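From: Dean Treloar
To: Eltcombe workshop list
Date: July 15, 2026
Subject: Re: Second gripper set and spares for the drive tray bench

On Tuesday Barbara Pawłowska wrote:

> Dean, before I put the order through, can you say which of these
> we need this year and which can wait? I have 2050 left in the
> equipment line and the Plesasik quote comes to more than that
> once delivery is added. Rami would also like to know if the
> Dawber controller is still on the list.
> Barbara

Barbara, all,

The second gripper set should stay in. It is 600 from Plesasik and they quote 30 days for delivery, so if we order this week we have it in August. With one set, the bench stops every time the fingers come off for new pads.

I would also keep the spare wrist camera cable and a box of finger pads. Both are small items and Ekow stocks them, so they can go on the same order as the fixings Andri asked for.

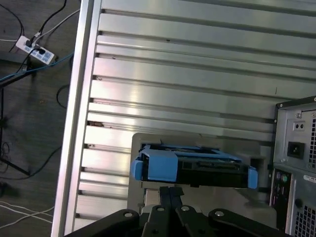
The Dawber controller can wait. Lionel and I went through the job list on Monday and the drive tray work does not need it. It would only matter if we added a second arm, and there is no money for that before next year anyway. Rami, please leave it on the wish list with the old price struck out – theirs has gone up and I want a fresh quote.

What I would add is a proper service contract for the arm. We have had 3 call-outs since January, each paid for separately. Plesasik will send terms if we ask. Could Andri do that, as he has the account login?

Delivery should go to the side door at Eltcombe, marked for me or Lionel.

Dean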